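About Follon

Household linen, hired and laundered
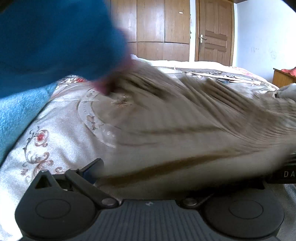 Follon hires out bed linen, towels and blankets to guest houses, holiday lets and private homes. We started with 12 customers and a single washing line in a former dairy, and we still work from the same building, though the dairy fittings went long ago. Most of our stock is plain white cotton, which is what guest houses ask for. We also look after people's own bedding, and that is a more mixed lot: a pale comforter with brown scrollwork and red flowers, for instance, with a tan cloth going over it. Patterned pieces like that are washed separately from the white stock and go back to the same address they came from.

The business was set up by Séverine Lecomte and Dorian Joly. Séverine had run the housekeeping at a hotel and was tired of sheets coming back grey. Dorian had repaired laundry machines for a living. He still does most of our repairs, apart from the boiler, which is under contract.

How we work

Collections leave the yard at 6.30 in the morning. Each customer has a numbered bag, and the bag number stays with the load through sorting, washing, drying and pressing. Loads are checked on the way in for marks, tears and missing buttons. If something needs mending we ring first and agree a price. Small repairs, such as a loose hem, are done without charge.

Sheets are pressed slightly damp and folded by hand. We do not use perfumed softener. Anyone who wants unscented detergent throughout can have it marked on their account.

Our sites

The main laundry is at Grolla, behind the old grain store. The entrance is on the lane side and vans should keep left of the gate. In our second building, at Vimska, we handle blankets, duvets and anything filled, as these need the larger dryers. There is a small counter there where private customers can drop off and pick up. Parking is for 2 cars only.

Between the two sites we serve about 400 addresses. In December the figure drops, as many of the holiday lets close, and we use the time to service the presses and go through the stock. Sheets that are too worn for hire are cut down for cleaning cloths.

People

Séverine Lecomte: accounts and new customers
Dorian Joly: machines and vans
Clémence Aubert: laundry manager, Grolla
Khrystyna-Mariia Dmytriv: duvets and blankets, Vimska
Séverine Courtois: mending and alterations

Please give a surname when you ring for either Séverine.

Terms for hire customers are sent with the first quotation. Private customers do not need an account and can pay at the Vimska counter on collection.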